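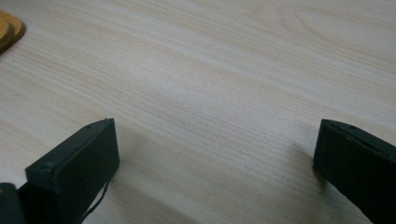 Prollardale, 2020-09-06

To: Members of the Prollardale Motor Pool List
From: Kalkidan Derese, Vehicle Purchasing Office
Subject: Re: Lease return or buyout on the Birhane wagons

Dear members,

Thank you to everyone who wrote in after the last notice. I am replying to the full list because the question below was raised by several departments in slightly different forms, and the answer is the same for all of them.

Zewditu Teshome wrote:

> Our department has two Birhane wagons on the lease that began in
> February three years ago. The dealer, Cemeo, has told us that we
> may buy them at the residual price or turn them in. We were also
> told there is a $400 disposition fee if we turn them in and do not
> lease again. Is that fee charged per vehicle or per contract? And
> if we buy, does the purchase go through your office or through our
> own budget line? One of the wagons is over its mileage and I would
> like to know what that does to the figures before we decide.
>
> Zewditu Teshome
> Field Services

The disposition fee is charged per vehicle. It is waived on any vehicle that is replaced by another lease from the same dealer within 30 days of return. A department that returns two wagons and leases one new vehicle will therefore pay the fee once.

Excess mileage is charged only when a vehicle is returned. If the department buys the wagon at the residual price, the mileage charge does not apply, and the same is true of the wear assessment. Departments with a vehicle well over its allowance should work out the charge first and compare it with the buyout. In Field Services' case the overage comes to $600 on the one wagon, to which the disposition fee would be added.

Purchases at the end of a lease go through this office. The title is issued in the name of the organization and the cost is then moved to the department's budget line. Please do not sign a buyout form at the dealership. Cemeo has been asked to send all forms here, but two departments have been handed paperwork at the service counter in the past year, and correcting the title afterward took a good deal of time.

The dealer's quote for a buyout includes a documentation fee of $300. Under our agreement this fee does not apply to vehicles we already lease. If it appears on your quote, forward the quote to me and I will have it reissued.

Several members asked whether the Fotano extended service plan should be added to purchased vehicles. The office does not recommend it for the wagons. The plan excludes brakes, tires, and the battery, and those have made up most of our repair costs on this model. Departments that wish to buy the plan from their own funds may do so, but must tell us so that the coverage can be recorded in the vehicle file.

For each vehicle coming off lease, please send the following to this office at least 8 weeks before the end date:

Vehicle number and current odometer reading
Whether the department intends to return, buy, or replace
A note of any body damage, including glass
The number of keys on hand

Missing keys are billed by the dealer at its own rate, so a search of desk drawers is worthwhile before the inspection.

Replies may be sent to the list if they are of general interest. Questions about a particular vehicle should come to me directly.

Kalkidan Derese
Vehicle Purchasing Office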